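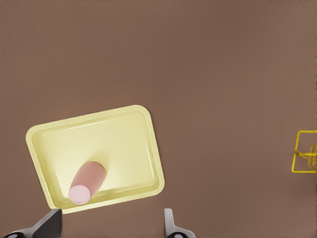 图一 仿真画面：浅黄色托盘，粉色圆柱体侧躺其中，下方为夹爪两指

Inenach 机器人社例会纪要
2018年7月14日 记录：Morven Imrie
阅读时间：2分钟
搜索本站 请输入关键词

出席：Osian Maddocks（主持）、Morven Imrie（记录）、仿真组、实机组、报告组。实机组有人中途去取外卖，回来时第二项已经表决完毕，本人要求在纪要中注明他保留意见。至于保留的是什么意见，他说要看过纪要才知道。

一、上次纪要

通过。Osian 指出上次把“抓取策略”写成了“抓取战略”，显得社里野心过大。已改。

二、抓取任务进展

仿真组汇报托盘任务。目前的做法是先把夹爪移到托盘附近，再估计圆柱体的朝向，最后决定两指从哪一侧下去。图一是汇报时投在墙上的画面，圆柱体斜着躺在托盘里，离下缘很近。讨论主要围绕这一点展开：物体挨着边沿时，外侧那根手指容易先碰到托盘的边，而碰撞检测对此十分敏感，敏感程度超过在座任何一位。

提出的办法有两个。甲案是先把圆柱体往托盘中间推一下再抓；乙案是改从圆柱体两端夹。报告组问，能不能规定圆柱体一律放在中间。Osian 答，比赛规则里物体的初始位置是随机的，主办方不接受商量，去年已经有人商量过。

表决采用甲案，乙案作为备用。实机组一名成员保留意见（见出席一栏）。

仿真组另外提出，圆柱体远端和托盘底的颜色在画面里过渡得很柔，分割程序对物体长度的估计因此时长时短。暂定先调灯光，再考虑动程序。有人建议直接把圆柱体换成黑色，被提醒规则里也写了颜色，遂收回。

三、黄色线框架

有新社员问画面右侧那个黄色的线框是做什么用的。仿真组说是下一阶段的目标物，现阶段不碰它。新社员又问下一阶段什么时候开始。仿真组说现阶段结束以后。此项讨论到此为止。

关于它的碰撞模型，目前有两种意见：按实心盒子算，快，但手指永远伸不进去；按一根根细杆算，准，但社里的电脑会发出令人不安的声音。决定等 Motach 那台机器装好系统后再试。装系统一事自一月起列入待办，本次继续列入。

四、程序与命名

控制程序 Pyo 与评分脚本 Didia 目前互不兼容，原因是两边对“成功”的定义不同。Pyo 认为夹爪合上即为成功，Didia 坚持物体要离开托盘。会议倾向于 Didia 的看法。Pyo 的作者表示可以理解，但希望把他的定义留在注释里。同意。

Osian 重申，提交代码时请写说明。“改了一点”不算说明，“又改了一点”也不算。

五、训练次数

报告组希望比赛报告里有一个像样的数字。仿真组同意在交稿前把甲案跑满2000次，初始位置全部随机，失败的也要记。有人问失败的能不能少记一点。主持人没有回答，看了他一会儿。

跑的时候请在门上贴条子。上次有人出于节约用电的善意把电脑关了，社里感谢他的善意，也请他不要再有。

六、经费

余额够买一对备用指套，不够买别的。指套由实机组去买，发票交给我，不要交给 Osian，他上次把发票夹在借来的书里还回了图书馆。

七、待办

仿真组：甲案写完并开跑，灯光参数存一份旧的。
实机组：买指套；给 Motach 装系统。
报告组：方法一节出初稿，插图用仿真画面，图注不要写“如图所示”。
Pyo 与 Didia 的作者：坐下来谈，统一返回值。
Morven：发纪要。

八、其他事项

有人提议给夹爪起个名字。提名较多，争论也较长，占用的时间超过第二项。未能形成决议，下次再议，届时限时。

外卖少送了一份，原因不明。

散会。下次例会地点不变，请带上自己的椅子。

上一次没带椅子的人仍欠隔壁班一把。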